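Fiction > Short Stories > The Cillari Notices

The Cillari Notices
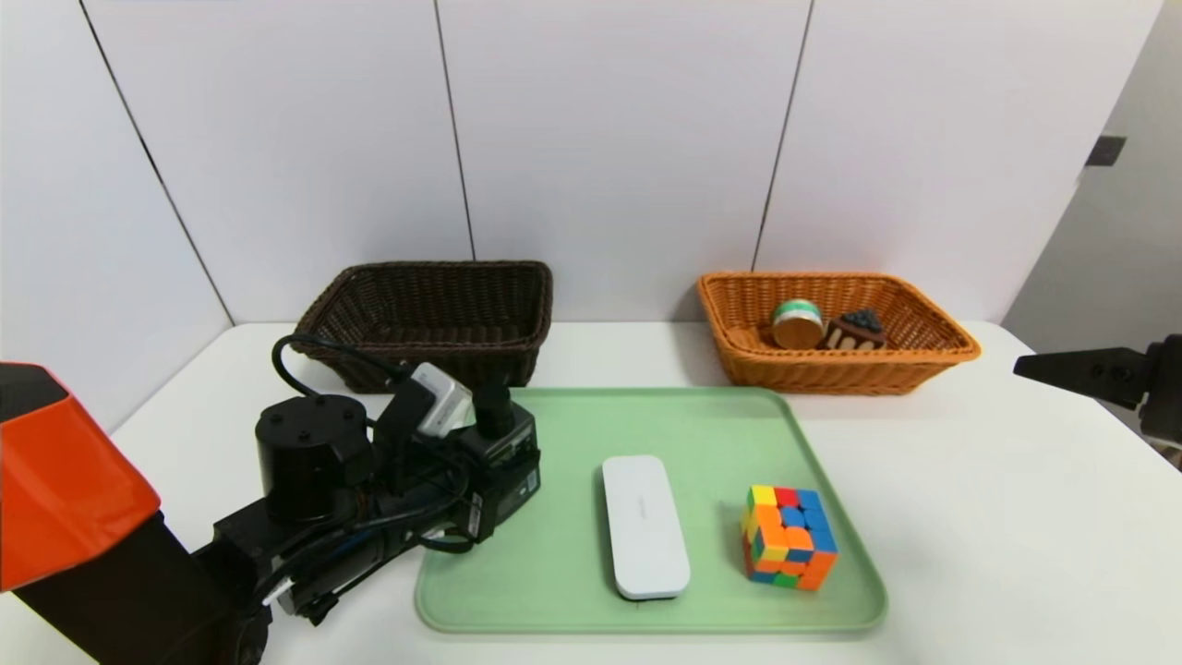 Notice 9: Suspension of the Channel

21/07/2025
By Orestis Tzanetos

The Office of Viewer Relations regrets to inform subscribers that Ms. Cabrera has not uploaded since October. Her final broadcast, "Morning in Monbridge," ran for 37 minutes, during which she did not speak.

The Office has received 64 letters on the matter. Most ask whether she is well. One, postmarked Flullasier, contains only a door key.

Under the terms of her contract, the channel remains the property of the Office for 45 days. Staff have been instructed to answer all comments in her customary manner, including the greeting.

On the second evening a reply appeared that no member of staff had written. It read: "Please keep the key."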